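Can a head of state send troops abroad without asking parliament first?
Posted in Politics and World Affairs

Folasade Obi
Hello all. My father and I have been going round and round on this since Tuesday and neither of us will budge! He says a president can order an intervention whenever he likes and the vote is only for show. I say there has to be a vote, or what is parliament for? We're mostly thinking of America, but I'd love to hear about other countries too. 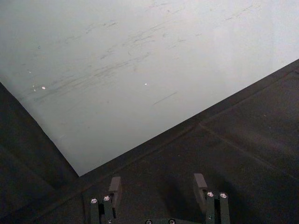
Scuff marks on a pale surface

Please be kind, I only did one year of politics at college (and slept through a fair bit of it).

Vratislav Tichý
Depends on the country. Your dad is half right.

Oldřich Vávra
What a lovely thing to argue about with your father – mine only ever wanted to argue about football. In America the constitution gives Congress the power to declare war, but the president commands the forces, and there has been a tug of war between the two ever since. A law from the seventies says he must report to Congress soon after sending troops in,
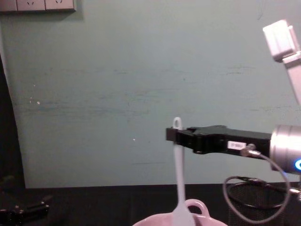 and bring them home after sixty days if it hasn't agreed, with a bit extra for getting them out safely. Presidents of both parties have grumbled about that law. In Britain it's more a matter of custom than law, and in Germany parliament really does have to say yes. So I'd call it a draw, and do give your father my regards.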